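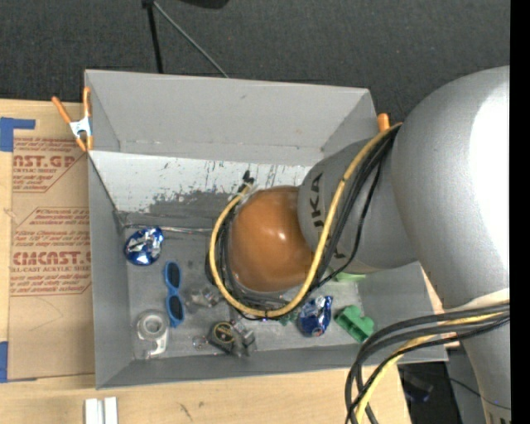 Reading time: 5 minutes

How to Run a Mixed-Bin Picking Trial for Household Sorting

Scope

Emptying a bin of unrelated small items is one of the most frequent chores in a home and one of the most frequent on a packing floor. It is also a chore that machines still perform unevenly. This page explains how to carry out a simple trial, so that a facility or service provider can judge whether an arm is ready to be given such work. The procedure was drawn up by Deirdre Nic Giolla and Senan Horgan at Droltier and is used at the Dunne site.

The trial covers picking from a single open bin. It does not cover placing items on shelves, folding cloth or handling food outside its packaging.

Before you begin

You will need:

An industrial or collaborative arm with its own safety controls in working order
One rigid, open-topped bin
Clamps to hold the bin to the table
A receiving tray within reach of the arm
14 household items, selected as described in Step 2
A printed score sheet and a pen

Two persons should be present for the whole trial. One operates the arm and remains within reach of the stop button. The other keeps the score sheet and handles the items between attempts.

Step 1. Secure the bin

Place the bin on a level table and clamp it at the rim. A bin that shifts by even a small amount will produce misses that have nothing to do with the quality of the picking. Press on each wall by hand and confirm that the bin does not move.

Run the arm slowly to each corner of the bin with the gripping tool raised. Watch the cables as the wrist turns. They should have enough slack to follow the full motion and should not catch on the rim or on the clamps. Correct the routing before proceeding.

Step 2. Select the items

Choose items that a household would really leave in a drawer or a box. The set should include several that are known to be difficult:

Shiny foil packages, which wrinkle and change shape when touched
Sunglasses, which offer dark lenses and thin edges
A roll of clear tape in its dispenser
Brightly colored toy pieces with lobes or channels
Small clear or reflective objects

Avoid the temptation to fill the bin with boxes of one size. An arm may do very well with those and still be of little use in a kitchen. Do not include glass, blades or batteries.

Step 3. Load the bin

Tip the items in from a second container and leave them as they fall. Do not spread them out or turn them to a convenient side. Some will lie partly under others, and some will rest against a wall. Record the arrangement with one photograph from overhead, with the arm moved clear.

Step 4. Run the attempts

Start the arm and allow it up to 35 attempts to empty the bin. An attempt begins when the tool enters the bin and ends when it leaves, with or without an item. The operator may not guide the arm during an attempt.

For each attempt, enter one of the following results:

Clean pick: one item lifted and released in the tray
Double pick: two or more items lifted together
Drop: an item lifted and lost before the tray
Miss: nothing lifted
Stop: the arm halted itself or was halted

If an item falls outside the bin, leave it where it lies until the arm has come to a full stop. Return it to the bin only if the score sheet has been marked.

Step 5. Repeat

Carry out 20 runs with the same set of items, tipping them in afresh each time. Results from a single run should not be reported. At the Dunne site the runs are divided between a morning and an afternoon session, and Friday is kept free for checking the sheets.

Wipe the gripping tool between sessions. Tape residue and dust will weaken a suction cup well before the wear can be seen.

Step 6. Read the results

Add the clean picks and divide by the total number of attempts. Then prepare a second table by item. The second table is usually the more helpful of the two. A fair overall score can conceal one item that was never picked at all, and in a home that item would remain in the bin until a person removed it.

Note also how each run ended. Zoltán Veres, who reviews the sheets for Elamon, asks that every run be marked as "finished without help" or "finished with help." An arm that needs a person for the last two objects has shortened the chore, but the person must still be there.

What the trial can and cannot show

A good result indicates that the arm can pick these items, from this bin, under this lighting. It does not indicate that the machine is ready for a private home, where the bin is not clamped and the floor around it is shared with children and pets. On a shop floor, where the bin and the lighting can be kept the same each day, the result may be applied with more confidence.

Our present position is that mixed-bin picking is suitable for supervised use on the shop floor and is not yet suitable for unattended use in the home. The position will be reviewed in December.

Completed score sheets should be sent to Cillian Moynihan at the Droltier office, with the overhead photographs attached in run order.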